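Wire loops and solder pads: a small joint done properly

20 Aug 2024
By the Haruna workshop desk
3 min read

Most bench repairs that come back have failed at a hand-made wire connection. The usual fault is a straight end laid flat on a pad and tacked with too little solder. A formed loop spreads the load and gives the solder a closed edge to grip.

Strip the insulation, bend the bare conductor round a thin former and wrap the tail at the base, just above where the insulation stops. Keep the ring open in the middle and flat enough to sit level.
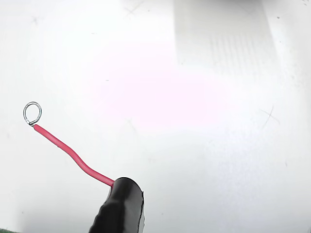
How wide should the loop be?

Slightly narrower than the pad it will sit on, so that a rim of pad is left showing for the solder to wet.

Insulation colour has no bearing on the joint, though red is conventionally kept for the positive supply. Leave a slight curve in the wire - a taut lead passes every knock straight to the pad, and a lifted pad is much harder to mend than a broken wire.

Clean the board before starting. The Visura pen leaves little residue; the Zirkex one needs wiping twice. 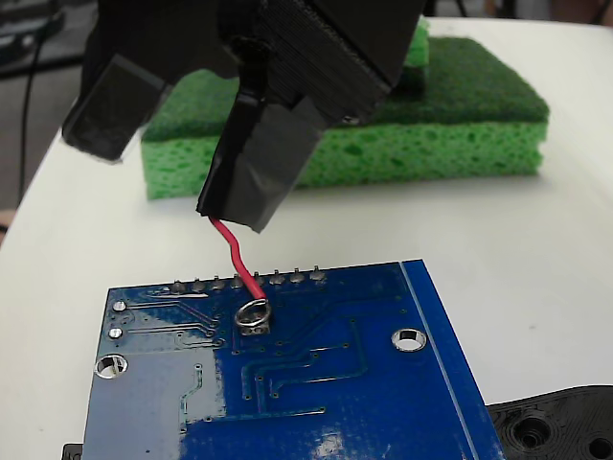 Position comes before heat. Set the loop flat on its pad, check that no bare metal reaches a neighbouring trace, and only then bring in the iron. Heat pad and ring together for up to 3 seconds, feed solder to the far side, and hold the wire still until the surface has set. For a batch of 15 boards, form all the loops first and solder them in a second pass.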